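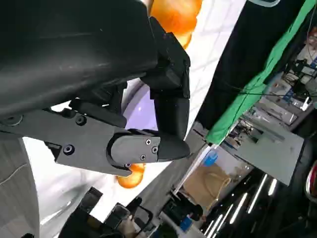 Kitchen Habits I Brought Home from a Robot Open Day

Last updated 12/9/23

Filed under: Kitchen, Storage & Cleanup, Out and About

The Urninham workshop opens its doors to the public every April, and this year I went along with my neighbor Yolanda Quintero. I expected to look at machines for an hour and go home. I ended up with four pages of notes, nearly all of them things I could use in my own kitchen.

The person showing us around was Hugo Picard. He spends his working days setting up tables for robot arms to practice on, with ordinary dishes and food. A robot is a slow and literal kitchen helper. If the table is badly laid out, it will have trouble with it every single time. A person works around the same problem and never notices, and that was the part I found useful.

Clear first, then set out

Hugo wipes the table down and puts out only what the next job calls for. I had always started cooking with the mail, the toaster and yesterday's mugs pushed to the back of the counter. Now everything comes off except the cutting board and whatever I need for the first step. It takes a couple of minutes. I keep an empty dishpan on a chair for the things that have no home yet, and I sort it after dinner.

Leave a hand's width between things

The grippers need room on both sides of whatever they are going to pick up. So do your hands, especially in oven mitts. When you set out bowls for baking, put your open hand down between them. If it doesn't fit, move one. I have not knocked over a measuring cup since I started doing this, and I used to do it most weekends.

The same goes for cabinets. Glasses packed tight get chipped at the rim when you pull one out. I took six glasses out of mine and put them in the basement for holidays.

Color does a lot of the work

My own dishes are white and so is my counter, and for years I have been setting things down half on top of a saucer I didn't see. At the open day the table was white too, but what went on it was easy to pick out. The plate was lavender and the little cup light blue, and the round orange thing one gripper was holding stood out from across the room. Hugo told us he chooses dishes with that in mind. I'm not replacing a whole set, but I did buy two colored prep bowls and a dark board for cutting onions and garlic. My mother's eyes are not what they were, and she likes the dark board better than I do. If someone in your house has trouble seeing, try a colored plate before you buy anything more complicated.
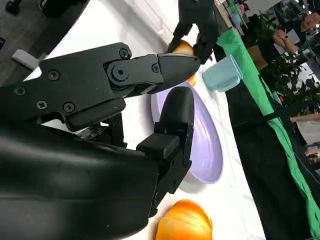
Picking up round food is where I lose the most time, and I suspect other people do too. Potatoes, onions and oranges roll, and I used to chase them across the counter with a knife in one hand. Watching one black gripper hold its orange, rounded piece up near the plate while the other reached in, I could see the sense in giving each hand its own job. One hand holds the food and stays there, and the other does the moving. At home I put a folded dish towel along the edge of the board and park anything round against it. For cutting, slice a thin piece off one side first and set the food down on the flat.

Grip no harder than you need to

Yolanda asked how hard the fingers squeeze. Hugo's answer was that they start gently and add pressure only if the thing slips. Try it with tomatoes, ripe peaches and eggs. I was bruising peaches just by taking them out of the bag.

If your own grip is weak — mine is, on cold mornings — wrap a wide rubber band around the jar or glass. One near the top and one near the bottom is better than two in the middle.

Do the same job in the same order

The demonstration ran over and over with the same routine. I wrote out an order for washing up and taped it inside the cabinet door:

1. Scrape everything.
2. Glasses and cups.
3. Silverware.
4. Plates and bowls.
5. Pots, in fresh hot water.
6. Wipe the counter, then the sink.

My son can now do it without asking me questions. It takes him 24 minutes after a big dinner and me a little less.

If you want to go

The open day is free, but you have to sign up ahead. Wear comfortable shoes, as there are few places to sit. Groups are limited to 30 and ours was full. Parking is on the street. Bring a notebook, and ask about the table setup as well as the machines — Hugo was happy to talk about it for as long as we wanted.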